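Grain Bowl and Toast Table Returns in September

The toast table is back on Sunday, in the same spot by the side door, and this time it comes with a grain bowl counter next to it. Setup starts at 9 a.m. and we serve until everything is gone, which last spring was well before noon.

Han-gyeol Byun is running the food again. He has kept the menu short. There will be 2 kinds of sandwich, both made with sliced bread and greens, and a grain bowl you put together yourself from a base, beans, something green and a dressing. Coffee is from the Rebane cart in the parking lot, so please don't bring a second urn.

A few notes from Wednesday's planning talk. Bread gets toasted to order in a two-slot toaster. It is slow, and people asked for a bigger one, but the outlet on that side of the room trips when we plug in anything larger. If there is a line, take a number and go sit down. Forks and spoons stay in a mesh cup at the back so that hands aren't reaching across the food.

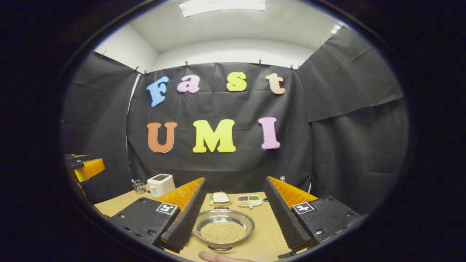 Toppings go out in divided trays this year. Last time we used separate bowls with one spoon each, and by the end the beans were in the corn and the corn was on the floor. With a divided tray, beans stay on one side and the green stuff on the other. Please fill the compartments only halfway and refill from the kitchen. The base goes in a shallow steel bowl at the front, where children can see into it without leaning on the table.

We still need 20 small plates. Paper is fine, but the thin ones from the Pluvik closet fold under a sandwich, so leave those for cake. If you are lending a dish or a tray, put masking tape on the bottom with your last name. We have a box of unclaimed lids from spring in the Hiven room, and it goes to the thrift store after this event.

Allergy cards will be taped in front of each dish. If you bring a dressing, write down everything in it, including the oil. Sesame was missed last time.

Cleanup takes 2 people and is usually done by one o'clock. Crumb trays get emptied before the toaster goes back on the shelf. The sign-up sheet is on the Wasix board outside the office.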